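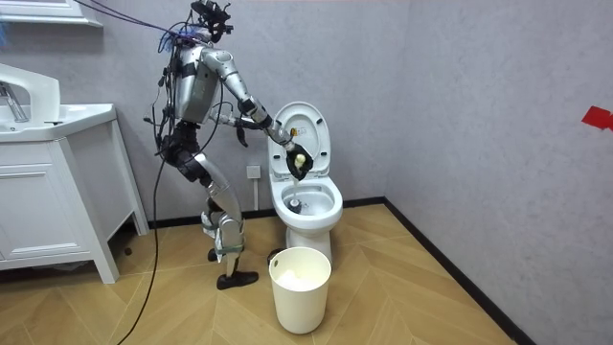

《费勒姆的灯》到底删没删？看完中译本越想越不对劲
版块：推理与悬疑 > 新书讨论

灰鹭不叫
先说明我不是来黑的，亨德里克·马巴索（Hendrik Mabaso）前面那本《盐路》我很喜欢，所以这本预售就下单了。腰封写“全新完整译本”，封底还印着一句“结局令你彻夜难眠”。我睡得挺好的。
问题出在后半本。女律师伊迪丝回费勒姆找弟弟，前面铺得很慢，灯塔、渡船、旅馆老板娘的账本，一样一样都写得很细。然后弟弟的尸体一出现，整本书突然像按了快进。警长上一章还在跟她吵架，下一章已经在替她挡记者了，中间怎么和好的，一个字没有。旅馆老板娘的账本也再没提过。
我手边没有原版，只在 Fuchs 出版社的页面上看到原版是300多页，中译本拿到手是200页。我知道英译中会变薄，但薄成这样正常吗？有没有两个版本都看过的人来说一说。
含剧透的部分请自己标一下，谢谢。

小满不满
英译中变薄太正常了，中文本来就省地方，再加上开本和字号不一样，拿页数说事没什么意义。我手里好几本都是这样，也没见谁说删。

灰鹭不叫
回复 小满不满：页数我也只是提一句，主要是情节接不上。账本那条线你怎么看？

小满不满
账本就是红鲱鱼啊，放在那儿骗你的，骗完就扔。黄金时代的老书里多了去了。

旧书摊的阿浦
红鲱鱼也得有个交代吧。读者被骗了，总得知道自己是在哪里被骗的。老板娘半夜烧账本那一页，写得那么郑重，后面连一句“原来她只是逃税”都不给？我不太信是作者本来就这么写的，马巴索不是这么马虎的人。
不过我也不信一定是删的。也可能他就是写累了。《盐路》的最后几章其实也有点赶，只是当时大家都在夸，没人提。

kettle_77
我读的是原版，电子书，没法给你们对页数。凭印象说几条，下面有剧透。
剧透开始
账本在原版里是有下文的。伊迪丝去 Petville 找退休的验尸官，验尸官家里有旅馆的旧收据，跟账本上的日期对不上，她就是从那儿开始怀疑渡船时间的。我记得这一段不短，一整章都是两个人坐在厨房里说话。
警长那边也有一场戏，在码头，下雨，他承认自己当初没有认真查失踪案。写得不算好，有点煽情，但确实有。
剧透结束
中译本里如果连 Petville 这个地名都没有，那就不是排版的问题了。

灰鹭不叫
回复 kettle_77：我刚刚去翻了，前面提过一次“佩特维尔”，说验尸官搬去那里养老，之后就没有了。伊迪丝从头到尾没去过。所以渡船时间那个推理在中译本里是凭空来的，她早上醒来忽然就想通了，我当时还在旁边画了个问号。

旧书摊的阿浦
这就严重了。推理小说把推理过程拿掉，那还剩下什么，谈恋爱吗？

桃子罐头
恋爱线也没剩多少好吧（举手）。我就是冲恋爱线来的，看到简介说“她必须在真相与心动之间抉择”，结果心动在哪儿？警长总共夸过她一次，夸的是她的大衣。

小满不满
笑死，大衣那句我也记得。
但我还是想替译者说句话。译者邹熙蒙（Ximeng Zou）以前译的东西我读过，很认真的一个人，注释都做得很细。我不觉得她会自己动手砍一章。

灰鹭不叫
没有人说是译者砍的。我翻了译后记，里面专门写到“厨房里那场漫长的谈话是全书最难译的部分”。我第一遍读的时候还纳闷，哪来的厨房。

小满不满
……好吧，这个有点说不过去了。

南窗听雨
泼点冷水。kettle_77 说的是凭印象，译后记里的“厨房”也可能指别的厨房，旅馆里就有厨房，伊迪丝跟老板娘在那儿也说过话。大家先别急着定罪。以前这个版也闹过一次“删节门”，最后发现是有人买到了漏印一个印张的残次品，换一本就好了。楼主的书页码是连着的吗？

灰鹭不叫
回复 南窗听雨：连着的，章节号也连着。旅馆厨房那场我重看了，就几行，老板娘问她要不要喝汤，她说不要。谈不上漫长，也谈不上难译。

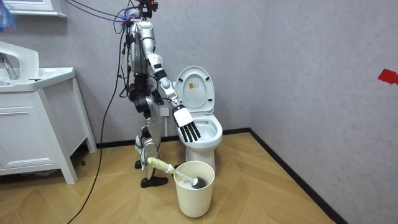

另外我给出版方的客服写了信，问的是“完整译本”的“完整”指什么。周五收到回复，原话大意是：本书根据版权方提供的底本翻译出版，请放心阅读。我问的问题它一个都没有答。

旧书摊的阿浦
“版权方提供的底本”这个说法有意思。会不会底本就不是 kettle_77 看的那一版？英语类型小说有时候会出修订本、缩写本，给俱乐部或者机场书店用。你们查查版权页。

kettle_77
我的是 Fuchs 的初版，版权页写得清清楚楚。楼主那本写的什么？

灰鹭不叫
版权页上原出版方写的是 Clirkota，不是 Fuchs。我之前完全没注意，还以为是集团里的哪个子公司。

kettle_77
据我所知 Clirkota 是做有声书的。他们出过这本的有声版，我在图书馆借过，一听就知道压缩过。验尸官那章就没有，直接跳到她想通了。当时我以为是听着听着睡着漏掉了，还倒回去找过。

桃子罐头
等等，所以我们花了全价买了一本有声书的文字稿？？

南窗听雨
这也还是推测。原出版方写 Clirkota，可能只是中文版权经它的手卖出来的，跟用什么底本是两回事。而且如果底本是缩写稿，译者怎么会在译后记里写到那场谈话？这跟你们的说法是矛盾的。

旧书摊的阿浦
不一定矛盾。译者可能拿到的是全本，也全译了，编辑阶段再照着缩写稿去对齐，译后记没人改。编辑漏改前言后记的事我见得太多了，有一本书的序里夸的插图书里根本就没有。

南窗听雨
你这个解释需要编辑做两遍工，就为了把书变薄。有什么好处？

旧书摊的阿浦
纸贵啊。

小满不满
你们一个个比书里的伊迪丝还能推。

砚台里有鱼
路过，没看过这本，但想说一个别的事。就算没删，这个封底我也觉得有问题。“结局令你彻夜难眠”“媲美阿婆”“一口气读完”，这几句话去年十二月我在另外一本书上看到过，一模一样，那本讲的是种葡萄的一家人。现在封底文案我已经完全不看了，推荐人名单也不看，只翻中间随便一页，读得下去就买。

桃子罐头
种葡萄那本结局也让人睡不着吗

砚台里有鱼
丰收了。

kettle_77
我这两天把电子版重新翻了一下，补充几条，省得有人说我凭印象。
剧透开始
验尸官那章是第十九章，开头是他在削土豆，请伊迪丝坐下，她不肯坐。收据装在饼干盒里。渡船那天晚上开得比时刻表晚，收据上是老板娘手写的钟点，她赖不掉。
码头那场在第二十一章。前面我说它煽情，重看还是煽情，警长说了三遍“我很抱歉”。这一场要是被砍，我个人没有意见。
剧透结束
楼主可以对一下你的第十九章开头是什么。

灰鹭不叫
第十九章开头：“伊迪丝醒来时，雨已经停了，她忽然明白了渡船的事。”
没有土豆。

南窗听雨
行，这个我认，内容不一样。但“谁删的、为什么删”我还是保留意见。译本和原版有差别，不代表有人骗你，也可能版权方给的就是作者自己改过的新版。马巴索在访谈里不是说过他嫌自己啰唆吗？

旧书摊的阿浦
嫌自己啰唆的作者会把破案的那一章删掉，把老板娘问喝不喝汤留下来？

南窗听雨
汤写得挺好的。

小满不满
我把书借给我妈看了，她说没觉得缺什么，就是问那个烧账本的女人后来抓起来没有。我说不知道。

灰鹭不叫
汇总一下目前能确定的，给后来的人看：中译本没有验尸官那一章和码头那场戏；版权页原出版方写的是 Clirkota；译后记提到了一场正文里找不到的厨房谈话。其他都是猜的，包括我自己的。
又给客服发了一封，这次只问一句，第十九章的底本是哪一版。顺便问能不能退，对方说拆了塑封不能退。不拆塑封我怎么知道第十九章没有土豆。

桃子罐头
有人出二手吗，想收一本《盐路》，这本就不要了。

旧书摊的阿浦
《盐路》我有，品相一般，书脊有折痕，私信。

kettle_77
提醒一句，《盐路》的中译本我没对过。

桃子罐头
你别说了。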